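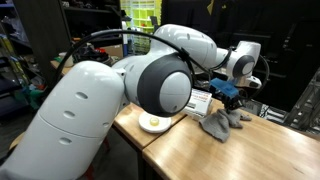
**Figure 1.** Cloth pickup on the two-table setup.

### 4.2 Soft items

Laundry is where we expected our system to fall apart, and we are delighted to report that it mostly held up. A rigid cup has one shape and a handful of sensible grasps; a piece of cloth has a new shape every time it is put down. In Figure 1 the fingers press straight down into a crumpled gray cloth, with a dish and an upright box sharing the tables, so the planner has to find a fold worth pinching and also keep the arm clear of its neighbors. We ran 263 cloth trials under these conditions, using the Skedora policy with no retuning between items, and 70 percent ended with the cloth in the bin on the first try.

The failures are just as interesting! More than 100 earlier trials with the Picard baseline, run before we changed the fingertip force limit, failed in nearly the same way: the fingers closed on a single thin layer and the fabric slid out during the lift. Skedora still does this on flat cloth. On heaped cloth it does far better, and we think the reason is simple, as a heap offers folds at many angles and almost any of them will do. Maldonado (Marisol Maldonado ran all the cloth trials) suggested nudging flat items into a heap first, and a short pilot of 5 items looks very promising.

Can a machine do the laundry yet? Sorting and picking up, we would say yes, slowly, on a table. Folding is another matter. The Grasetti folding task asks for two corners to be found and held at once, and one arm cannot do that without a fixture. Section 4.3 takes up the Jakeck clamp, which gives the arm something to pull against.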